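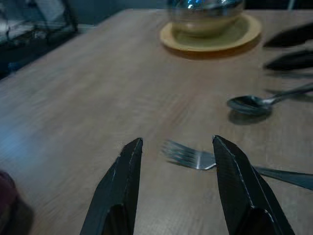 Dunbar Allotment and Kitchen Garden Society
Minutes of the May meeting

Present: Glykeria Balaskas (chair), Asger Stougaard (minutes), Christos Gavalas, Lefteris Stamatopoulos
Apologies: Michalis Koutsoukos

1. Last meeting
Agreed as a true record, with one correction: the plum by the lower gate is a Victoria and not a Czar. Christos was very firm on this and brought a label to prove it.

2. The tomatoes
What a spring for seedlings! Lefteris reported that nearly everything sown under glass has come up, and he has 60 young plants looking for homes (mostly Wernov, the small orange one that did so well by the south wall last year, plus a tray of something that lost its tag and will be a lovely surprise). Members may take two each to begin with and come back for more once everyone has had a turn. Please harden them off properly, there is still a nip in the air at night up at the top plots.

3. Water
The new butt behind the Heltness shed is in and filling nicely. Glykeria thanked Christos for getting the downpipe to meet it, after a good deal of sawing. The tap by plot 7 still drips and Asger will fit a new washer before the next meeting. Could whoever has the long green hose please bring it back, we would all love to see it again.

4. Compost
A long and very cheerful discussion. The left-hand bay is ready to use and smells exactly as it should, sweet and earthy, and Lefteris passed a handful round in a jar. The middle bay wants turning. It was agreed to try a layer of comfrey this time, as Michalis has been urging us to do for ages (he had sent a full page of notes, which was read out with pleasure). No cooked food in any bay, please.

5. Shared lunch
Agreed to hold it on the grass again if dry, in the hut if not. Everyone to bring a dish with something home-grown in it, even if it is only a leaf of mint. Glykeria will do her broad bean fritters, to general delight. Please bring your own cup and spoon.

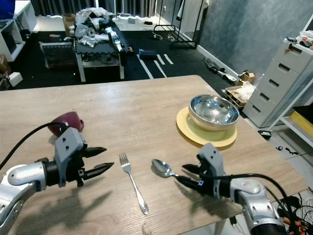
6. Seed swap
Last December's swap was such fun that we will do it again, this time with a separate table for beans. Start saving envelopes now!

7. Any other business
Christos has seen a slow-worm under the old carpet by the hedge. Wonderful news. Please lift the carpet gently and put it back as you found it.
Asger asked for the strimmer to be left with a full tank.

Next meeting: in the hut, usual time. Lefteris to bring the biscuits.

Filed under: Minutes and notices
Last updated: May 2023
Contact the society | © Dunbar Allotment and Kitchen Garden Society | Back to top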